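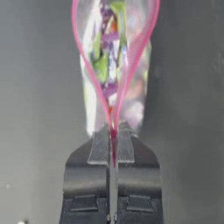 Saoirse Mac Mathúna

I went to the Trirkholm open day expecting to be sold something, and I was. The theme was packing: how small things get into small bags and how the bags get shut. Celtotent had the biggest stand and a banner promising 3679 packs a shift, a figure I couldn't get anyone to explain.

The clear bags with the pink zip strip were the draw. They are pleasant enough things. I paid for a sleeve of 50 and don't expect to be converted — a zip bag is a zip bag, and the pink mostly helps you find the opening. The man from Nikolaidis told me colour "changes the whole relationship with the bag". I wrote that down and moved on.

More interesting was how much fuss goes into one little item. I stood over 16 minutes at the Gorena bench, where the pale lavender piece was small, rounded and glossy, the sort of thing I'd lose down the side of a chair.

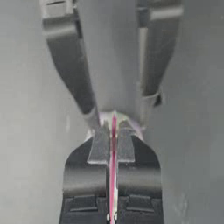 What goes in the bag

Colours, mainly. Through the plastic I could make out purple, a pale green and something between red and orange. My question about how long the zips last got a leaflet, which didn't mention zips. Tea was decent. The car park was not.

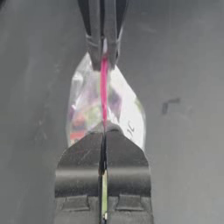 Clear bag with pink trim and a scribble in black marker, Trirkholm open day

I'd go again if it were nearer.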